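Accueil | Forums | Atelier bois | Plans de travail et tables | Recherche | Connexion

Table en lamellé : les taches, on ponce ou on laisse ?

ludo_copeaux
Salut à tous ! Je viens de récupérer une table d'atelier en bois lamellé-collé, couleur miel, franchement belle (60 euros, je n'allais pas discuter). Par contre il y a quelques taches pâles dans le sens des lames. J'hésite entre un ponçage complet au 120 et un simple coup d'huile. Vous feriez quoi ?

Guveo18
Ponçage, sans hésiter. L'huile sur une tache, ça la fixe et tu la regardes pendant dix ans.

Listdale
Pas d'accord avec Guveo. C'est une table d'atelier, pas un buffet de salon ! Dans deux mois tu auras de la colle et des coups de tournevis partout. Huile dure, deux couches, et tu bosses dessus.

Guveo18
Mouais. Une demi-journée de ponceuse, ça n'a jamais tué personne.

ludo_copeaux
Je précise que j'y pose surtout des petites pièces imprimées en 3D, donc rien de très salissant. Ce qui m'embête, c'est plutôt le grain : si c'est trop lisse, ça glisse, non ?

Ngozi Usman
J'ai la même depuis février. Égrenage au 180 à la main, huile, chiffon, terminé. Les taches se voient encore un peu et je m'en fiche complètement :) Et non, ça ne glisse pas. Essaie d'abord dessous, dans un coin, pour voir la teinte.

Listdale
+1 pour le test dessous.

ludo_copeaux
Bon, je pars sur la méthode de Ngozi, désolé Guveo ! 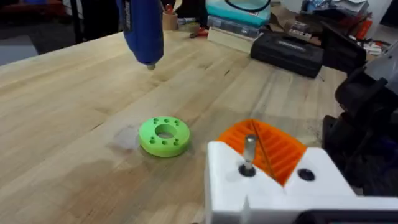
Le plateau avant huile, avec une bague verte imprimée en 3D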